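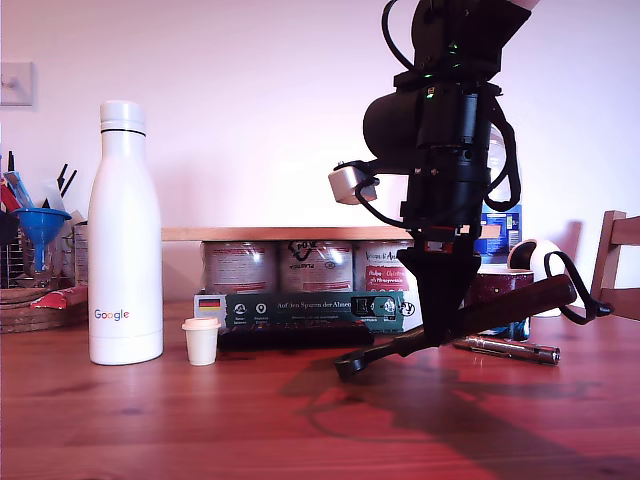

November, table stuff, pm

Cleared half the wooden table before lunch, rest still as it was. Notes so whoever is on next doesn't move things twice.

- white insulated bottle, Google on it: stays at the left. Screw cap was tight, had to use a cloth. Filled to the 200 mark on the jug and topped up after
- little cup with the pink lid goes right beside the bottle, keep them as a pair
- green box (Auf den Spuren der Ahnen) on its long side at the back. Don't stand it up, it tips
- three tins on top of the box, in a row. Labels facing out pls. Weighed one on the Vurkico scale, 262 g, didnt bother with the other two
- blue and white label bottle over on the right, speckled maroon pot in front of it

Table top is very shiny, wiped it with the Prirnon stuff and it streaked so went over again with plain water. Better. Use less next time. Still can't get the ring off near the back edge, leave it.

Bevan Hoani asked if the tins could go up on the shelf board. Said no for now, want them lower down till the Ospina list is finished. He has the list, I have the old copy, they dont agree on the pot. Check.

To do
- new lables for the drawer
- 2 more cloths
- ring Berklow re the missing lid, order was 2000 something, number is on the slip by the sink
- sweep under table, crumbs agian

Stopped at 4.40, back on it tomorrow after the delivery.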